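Guides > Workshop and Lab > Planning a two-arm bench cell

How to budget for a small two-arm robot cell

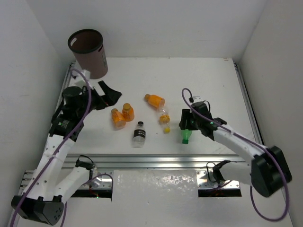 The arms are usually the first thing people price, and they are often less than half of the final bill. Before you ask for quotes, write down everything that has to be bolted, plugged in or handled on an ordinary working day. For a cell like ours at Pernurby, that list starts with two arms and two grippers, then runs to walls on the sides and back, a white tabletop with cutouts and metal mounting plates, and the long aluminium rail across the near part of the table. It also takes in cable. The purple cable on each arm runs along the white link and loops out in places, so measure along the loops and order to that length. Add the test objects as well, in our case plastic bottles in several sizes and a paper cup.

Step 1. Decide on the job

Write one sentence saying what the cell will handle. Ours says "pick up and sort light drink containers". Payload, reach and gripper width all come from that sentence. If you expect to move on to heavier items within a year, say so now, as it changes which arms you should be looking at.

Step 2. Measure the space

Mark the table out on the floor with tape. Leave room to get at the arm bases with a hex key. Our first layout put a wall 142 mm from one base and we had to move it. Check the doorway too if the enclosure arrives in one piece.

Step 3. Split the budget

Use four lines:

Arms and grippers
Table, rail and enclosure
Cables, power and sensors
Spares and consumables

We asked Masov and Britel to quote against the same four lines. Masov was dearer on the arms but included mounting plates. Britel left out freight, and adding it back closed most of the gap.

Step 4. Price the spares

Order spare servo motors with the arms. We bought 3, and the Lü gripper jaws came as a set of two pairs. Small fixings are cheap, but the order added up to more than 155 pieces once we had listed every bracket, so get a bulk price.

Step 5. Allow for lead times

Put the longest item first on the calendar. For us it was the enclosure, at 13 weeks. We ordered it in June and held the arms back so their warranty wouldn't run while they sat in boxes — ask the supplier when the warranty starts, as it varies.

Step 6. Get sign-off

Send the four-line budget with the quotes attached and a contingency of ten per cent. Keep the floor plan on the same page as the totals.

Last updated 2026-07-06 | Contact the Pernurby workshop | © Pernurby | Back to top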